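ROLLUVETTI ADDS SHALLOW SORTING TRAY TO GATAR STORAGE RANGE

April | By Heike Hagedorn, Borkbridge

Rolluvetti has extended its Gatar range of household storage with a shallow tray for sorting small packaged goods. The tray, named Inga, is supplied in 2 depths and is sold singly or in cartons for trade buyers. The first production run is 2000 units.

Inga measures 360 mm on its long side and fits the existing Gatar shelf runners without adapters. The base is wiped clean with a damp cloth. Abrasive pads should not be used.

"Most customers sort a cupboard on the nearest table and then put everything back in the same order," said Fabian Koller, product manager. "The tray holds one group of items while the rest are checked."
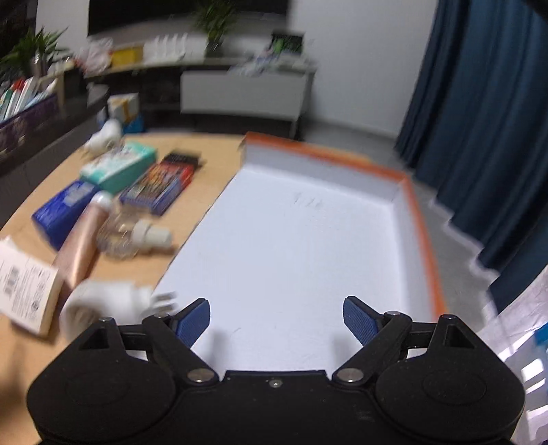

Sorting by shape before sorting by use is the method set out in the Gatar handling notes, written by Pornthip Siriwan. Boxes are grouped first, then bottles, then caps and other small parts. On a wooden tabletop with a white foam tray edged in orange, boxes and bottles lie together to the left of the tray, a clear glass bottle beside a rose-gold one. Under the notes, glass is stood upright before any box is moved.

Trade enquiries: Sebastián Leiva, Rolluvetti sales office, Borkbridge.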